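# Labeling wrist camera frames of a jacket with the Nandura landmark scheme

We use these labels to train the small network which tells the arm what part of the garment is near its fingers. The method was proposed by Joana Macedo, and the label tool (Niresis) was written by Hooman Tabrizi. I wrote this page for people who join the labeling in May, but it can be useful for anybody who has a gripper with a camera and a garment with a zipper.

You need:

- Niresis installed and a project opened
- one exported episode from the wrist camera
- the landmark list (`landmarks.yaml`), which is in the same folder as the episode

One episode is usually 3000 frames. Please do not label all of them. The export script takes every 15th frame, so there are 196 to look at after the first four are dropped by the script. The drop is on purpose, the exposure is not stable at the start.

## 1. Set the blur flag first

Go through the whole episode once and only set the flag `blur`. Use the values 0, 1 and 2. Do not place any points in this pass.

Value 0 means that you can follow the zipper teeth or the stitching without guessing. Value 1 means that the teeth or stitching are soft but you still know where the line goes. Value 2 means that the shape of the cloth is visible and the details are not.

The flag is for the cloth and not for the gripper. The fingers can be sharp while the garment is smeared, and beginners often give 0 to such a frame.

A frame with value 1 can still be very useful. In the next one the pull is only a group of bright shapes, so we do not place the point `pull_center`. But the strip of cloth between the fingers is clear enough for the label `held`, and the toothed edge that goes down to it can be drawn as a line.
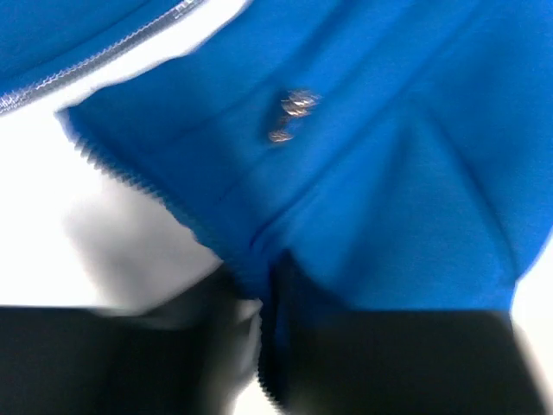 ## 2. Give the finger state

There are three states: `open`, `contact`, `held`.

1. Look at the two finger tips. If there is a wide gap and no cloth is squeezed in it, choose `open`.
2. If the cloth touches one finger or both, but is not pinched between them, choose `contact`.
3. If there is cloth pinched between the two fingers, choose `held`.

Cloth which lies behind the gap does not count. Gladys Paucar compared our labels with the gripper width log and found that most of our errors were of this type: the labeler saw blue between the fingers and wrote `held`. When you are in doubt, open the width log in the side panel (key `W`) and look at the number before you decide.

For the frame below the finger state is `open`. Blur is 1, the parallel stitched lines on the right side are doubled but one can follow them. Mark these lines as `stitch_region` with one polygon, do not draw each line.

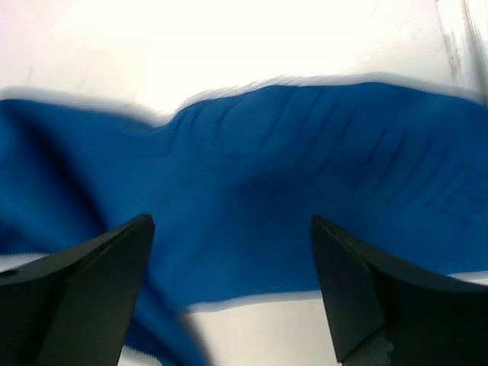 ## 3. Place the zipper points

The zipper is the most important landmark for us, since from it the planner calculates the direction of the front opening. There are five labels:

| Label | Type | Where |
|---|---|---|
| `teeth_a` | line | teeth on the left in the picture |
| `teeth_b` | line | teeth on the right in the picture |
| `slider` | point | middle of the slider body |
| `pull_center` | point | middle of the pull ring |
| `tape_end` | point | lowest visible end of the teeth |

Left and right are always of the picture, never of the person who would wear the jacket. Begin each line at the top and go down. If the teeth leave the picture, finish the line at the border and set `open_end`.

When the two sides are separated, the slider belongs to one of them only. Write which one in the field `slider_on`.
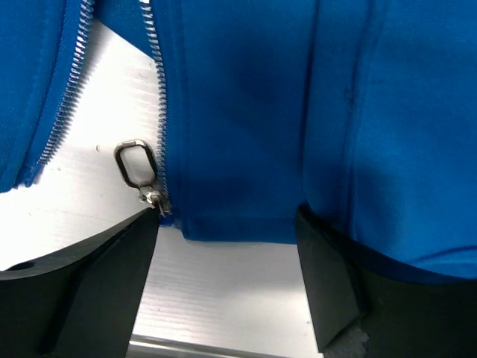
*Zipper separated: `slider_on: b`, `blur: 0`. The pull ring gets its own point, to the left of the teeth.*

Note that the hem is also visible between the fingers and the main panel. Draw it as `hem` with a single line, following the folded border. The grooves in the metal plate are horizontal too, and the automatic line suggestion likes them very much. Delete these suggestions by hand (key `X`). Nilton Rivadeneyra tried a filter for it, but it deleted real hems also.

## 4. Pockets and buttons

Draw the pocket flap along its outer edge, not along the topstitching. Then put one `button` point on each button, also if you see it at an angle. When a button has the same color as the cloth, use the shadow to find its border. It helps to raise the contrast to 60.

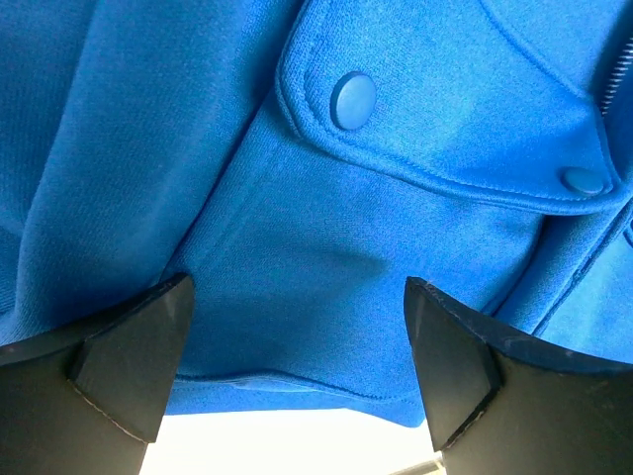

*Pocket flap with two `button` points and the `hem` line across the gap. The short piece of teeth at the upper right is too short to give a direction, so label it `teeth_fragment`.*

## 5. Check and send

Run the check before you upload:

```
niresis check --episode <folder> --strict
```

The two messages you will see most often:

- `slider without teeth`: you placed a slider point but no line. Add the line, or remove the point if you were guessing.
- `held without cloth polygon`: draw the cloth between the fingers, even if it is a narrow strip.

Then send the folder to Roxana Huamán for the second reading. She reads only frames with value 0 or 1. Frames with value 2 stay in the set with the finger state alone, and the training script skips their landmarks.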